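About Stosus

Stosus is a contract laboratory for drinking water and process water analysis. We test samples from municipal utilities, private well owners, food plants and building managers, and report results in a form that can be filed with the state or kept for internal records. The company is privately held and operates from a single site in Huldale.

History

The laboratory began as the in-house water section of Bundgaard, a dairy equipment manufacturer that needed rinse water checked for hardness, chloride and residual cleaning agents. Outside requests grew until the section was separated from the parent company and given its own name. Bundgaard remains a client on the same terms as any other. The original ion chromatograph was retired in April and has been replaced by a two-channel unit, which allows anions and cations to be run from one sample tray.

What we test

Routine work covers metals, nutrients, disinfection byproducts, total organic carbon and coliform bacteria. The current scope lists 75 analytes. Lead and copper samples are accepted in 1000 mL wide-mouth bottles only, filled after the stagnation period stated on the chain-of-custody form. Bacteriological samples must reach the receiving window within 24 hours of collection – samples that arrive later are logged and rejected, and a new bottle is sent at no charge.

We do not test for radon in air, asbestos or mold. Clients asking for these are referred elsewhere.

How results are reported

Each report states the method, the reporting limit, the dilution factor and the date of analysis. Values below the reporting limit are shown as "ND" and are never rounded to zero. Duplicate and spike recoveries for the batch are printed on the last page. Reports are issued as PDF files, and a comma-separated data file is available on request. Paper copies are mailed only to well owners who ask for them on the intake form.
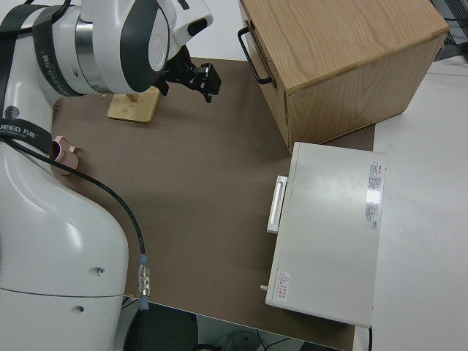

Quality system

The laboratory follows a written quality manual, reviewed each year. Balances and pipettes are checked on a fixed schedule and the records are kept for the full retention period. Blind samples are included in regular batches, and an analyst whose result falls outside the acceptance range stops reporting that method until a repeat set has passed. Corrective action records are open to clients during a site visit.

Sample tracking

All samples are tracked in Clirnia, a database written for the laboratory and maintained on site. Bottles are labeled at receipt and scanned at each transfer – cold storage, preparation, analysis, disposal. Clients with an account can view the status of open orders but cannot edit them.

Visiting and deliveries

The receiving window is at the rear of the building, next to the loading dock. Coolers up to 400 mm wide fit through the window; larger ones go to the dock door. Site visits are arranged in writing. Closed shoes are required past the front office.

Page last revised May 13, 2019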